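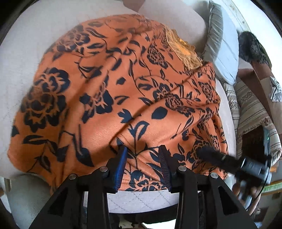 Posted by Gornow, 25/06/2025

Another evening lost to the question of whether a machine can put away my laundry. I had promised myself I would stop reading about it. Then Ellis forwarded me the Vedelov newsletter, the one that says household chores are "nearly a solved problem," and I was off again with my tea going cold.

So, the orange cloth. Navy roses, stems, little leaves, a frayed tan edge that looks like lace where it bunches up at the top. Two fingers with blue ribbed pads have hold of one fold near the bottom and the cloth is creased where they pinch it. I will give them that much. A pinch is a pinch. But most of the cloth is still sitting there in a lump, and the lump is the chore. Any toddler can grab a corner.

What bothers me is how the word "handle" gets used. The newsletter says its system handles fabric. My cat handles fabric. When I handle a cloth I am also deciding which side is up, feeling for the hem, checking whether that lace will catch on something, and noticing that I have picked up two layers when I wanted one. There is white quilting showing between those fingers, right under the print, and I would love to know how a machine is supposed to feel where one stops and the other starts. I can do that in the dark. I have done it in the dark, making the spare bed for Ellis at midnight.

And that's with a person holding the tool! I keep coming back to this. A hand-held gripper borrows somebody's arm, somebody's eyes and somebody's common sense. Take the somebody away and I want to see what's left.

Trosoletti had a demonstration last September, which I sat through on a folding chair. One towel, one table, good light. It took 6 minutes and the result looked like something I would have refolded. Everyone clapped. The man next to me said it would be in every home in three years, and I asked whether he did his own laundry, and he said no.

They like big numbers too. The newsletter claims 995 good grasps out of 1000. Fine. Grasps of what? If I dropped five plates in every thousand I'd be annoyed with myself, but a grasp isn't a finished job. It is the first second of one. Tell me how many cloths ended up square on the shelf and I'll read the rest of the page.

To be fair to the other side (Ellis says I never am), I don't think it's hopeless. Two soft-looking pads on a patterned cloth is a more honest sort of test than a block on a bench. Real rooms have pillows with ruffles and furry things and striped throws all over the place, and I'd sooner people worked among those than in a bare white lab. I just wish the claims were as modest as the pinch.

Folded my own pile after supper. Over an hour, with the radio on, and two pillowcases went back in the basket for ironing. The fitted sheet beat me again and is in the closet as a ball. Must reply to Ellis tomorrow and ask about the train.

Last updated: Wednesday evening

Print this page | E-mail this page

Contact | Copyright Gornow | Back to top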